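Wednesday, start 8:40

Left over from yesterday: right hand dropping out during the pillow task, always in the second half of a run, always on the same arm. Error 441 on the hand bus, fingers freeze where they are, arm carries on without them. Power cycling the hand clears it. Then it runs clean for anything from a few minutes to most of an hour.

Plan for today was to stop guessing and go through the cable routing on both arms, then the glove cuffs, then redo the hand zero. Robot is in the living room corner, powered, arms on low stiffness.
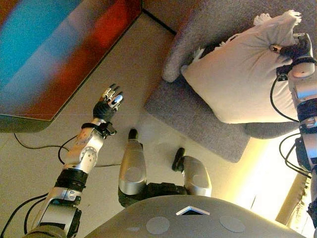
**Murkum Home Handling Group, Dornholm workshop**

Cable slack first. The loops on the right arm have grown since the last service. Someone (me, probably) added length when we swapped the elbow cover and never took it back out. With the hand down at cushion height the loops have nothing to keep them in, and they end up lying on whatever the robot is working over. That's bad for two reasons: the loop can get caught under a cushion, and every time the arm lifts, the weight of the loop pulls on the connector.

Opened the right hand connector. Pins looked straight. Strain relief clamp was backed off far enough that I could turn it with two fingers. Cable jacket has a shiny spot where it has been sliding in the clamp. No copper showing.

What I did, right arm:

- power off at the torso, waited for the bus light to go out
- took out the extra slack, leaving enough for full elbow bend plus a hand's width
- new strain relief insert from the Hinby kit, the old one was flattened
- clamp tightened and marked with paint pen so we can see if it moves
- loops tied back in two places with hook and loop, no zip ties this time

Left arm got the same check. Clamp was tight. Tied back the one loop that hung lowest and left the rest alone. I don't want to change both sides at once and then not know which change mattered.

Bus check after power up: 500 frames sent to each hand, no losses on the left, 9 lost on the right with the arm hanging still. So better than yesterday but not clean. Swapped the short jumper between wrist and hand for the spare out of the Fairweather box. Ran it again, no losses on either side. Kept the old jumper, it's in a bag with a red tag. Please don't put it back in the spares drawer.

10:15

Moved on to the hands. The black cover had crept toward the fingers, and when it bunches up at the finger bases it adds drag, which the controller reads as contact. That gives us false grips: hand thinks it has the pillow, arm lifts, no pillow. Pulled the cover back and reseated the strap. There is a limit to how far back it will go before it gets caught at the wrist, so this will need doing again.

Checked the finger linkages by hand with the power off. All of them move freely. Blew out some white fluff from the slots. The fringe on that pillow sheds a lot, and it gets into everything. I'd like a weekly clean of the slots on the sheet: soft brush, then air, never oil. Oil plus fluff makes felt, and we spent a whole afternoon in June picking that out.

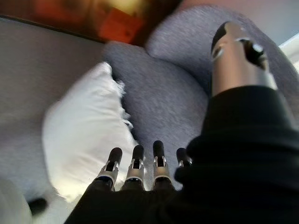
*Wrist camera, fingers and pillow at the seat.*

The wrist camera view is worth keeping an eye on while the cover is being adjusted. If the fabric rides up it takes over a big part of the view and the pillow detector gets jumpy. I moved the fabric while watching the live picture and stopped when the detector score held steady. Doing it by eye from outside the robot doesn't work, I tried that last week.

Hand zero, procedure as I ran it (the one in the binder is out of date, it still has the old cuff):

1. Arms forward, elbows bent, hands clear of everything.
2. Open both hands fully from the service page. Wait for the motors to go quiet.
3. Write down the thumb encoder value before doing anything else.
4. Zero the fingers, then the thumb. The thumb needs to go last or it stops against the first finger.
5. Close halfway, open, close halfway, open. Read the thumb again.

Right thumb read 758 before the zero. It should be close to the left one and it wasn't. After zeroing it came back to the same value on each open, so I'm taking that as drift from all the power cycling and leaving the gear alone. If it wanders again this week we open it up.

11:30

Test setup. Pillow on the floor in front of the armchair, robot reaches down with both hands open, closes from the sides, lifts. Floor pickup is the hardest on the cables because the arms are at full reach down, so if the connector is going to complain it should be there. Keep the floor cable on the left out from under the feet. I've asked for a cable cover strip and until we have it, whoever is running the test checks the cable before each start.

Settings used:

- arm speed at the low preset
- grip force one step under normal, the pillow doesn't need more
- bus logging on for both hands, written to the workshop drive and not to the robot, which is nearly full again

First runs were stopped by me, both times for the approach. The hands were coming in too high and pressing on the top of the pillow, which pushes it toward the chair. Lowered the approach height by one notch and widened the opening between the hands. Saved as a new profile, the old one is still there under its old name.
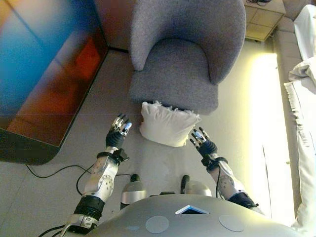 Roos Martens read this over at lunch and doesn't agree about the jumper. Her view is that the clamp was the whole problem, that the 9 lost frames came from the connector not being fully home after I had it apart, and that swapping the jumper just meant I pushed everything in properly the second time. She wants the red tag jumper put back for one long run before we write it off. She also asked for the bus check to be done with the arm moving, as a still arm never showed the fault in the first place.

Fair on both. I hadn't run it moving. Added to the list.

Still open:

- bus check with right arm in motion, current jumper
- same again with red tag jumper, label the logs clearly
- new binder page for hand zero
- order strain relief inserts, there is one left in the kit
- cable cover strip for the floor
- look at the paint mark on the right clamp at end of day and write here if it moved

Robot left powered off, arms supported, battery on charge. Service page password is the usual one, the note on the monitor is wrong.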